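Back at my desk with a cup of tea and the rain going sideways past the window, and I still can't decide if today counted as a good day or a bad one. I'm going to write it down before I forget which bits were which.

So, the morning. I got in a little before seven, which in June means the sun is already in your eyes on the walk from the station, and there were 17 unmatched trades sitting in the queue from overnight. Seventeen! On a normal morning it's two, maybe three. My first thought was that the Gandik feed had fallen over again, but the feed was fine. What had happened was that Esex changed the way they write their account codes – they put a dash in the middle now – and our matching tool took one look at that and decided every single one of their trades belonged to a stranger.

They did send a notice. I found it after lunch, in a shared mailbox that gets so much junk I only open it when I'm looking for something. It was on page four of a PDF about holiday hours.

Anyway, I fixed them by hand, one after another, with the Esex list open on one screen and ours on the other. It's dull work but I sort of like it (don't tell the desk). You get into a rhythm, you tick things off, and the pile gets smaller where you can see it getting smaller. Most of this job isn't like that. Most of this job is waiting for somebody at another firm to answer an email so that you can send a different email.

Two of them wouldn't go through whatever I did. One was a plain mistake, our side had booked a sell as a buy, and it took me far too long to spot it because I was so sure it had to be the dash. The other was a bond trade with Šindelář where the accrued interest was out by one day. One day! We say they should count the coupon date and they say they shouldn't, and we've had this same argument at least four times since winter. I rang them and we were both very polite about it. They're going to "look into it." I've put it in the break log with a yellow flag and I'll ring again tomorrow.

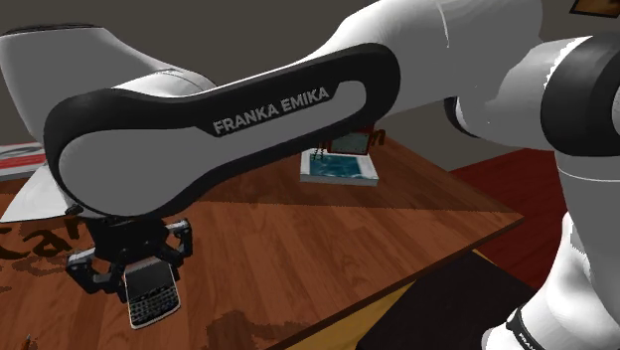
This page was last changed in June, 9:40 pm

After lunch was the big meeting about shorter settlement, which I'd been dreading and which was actually fine, mostly. The plan is that everything we can confirm on the same day gets confirmed on the same day, starting with the easy stuff, and the cutoff moves up by 30 minutes. Thirty minutes doesn't sound like much when it's on a slide. It sounds like a lot if you know that the New York allocations come in almost exactly on the old cutoff, and that we spend the last stretch of every afternoon staring at the screen willing them to show up.

I said so, out loud, in front of everybody, and my voice did the wobbly thing. But people did write it down! And then the woman from the collateral side said her team had the same problem with margin calls, so we've been asked to draw up a list together of which clients always send late. I could do that list from memory. I think Lovomance would be on it four times.

To be fair to Lovomance, they were lovely on the phone today. They'd sent a payment to the old custodian account, noticed it before we did, and had the recall going by the time I called. Money should be back in the morning. I've had so many of those calls go the other way, with a week of "please provide the reference" back and forth, that I nearly thanked them twice. I think I did thank them twice.

I got out just after six, missed the train, and ate a cheese roll on the platform that I'd bought for lunch and forgotten about. It was squashed but good. Then home, shoes off, laundry in, and a long think about whether I want to put my name down for the testing weekend. It's extra pay, and I'd get to see the new matching rules before they land on us. On the other hand it's a whole weekend in that building with the air conditioning set to whatever it is they set it to.

I'll probably say yes. I have to tell them by noon.

For tomorrow: ring Šindelář, check the Lovomance money, ask if somebody can teach the tool about dashes, and bring a sweater.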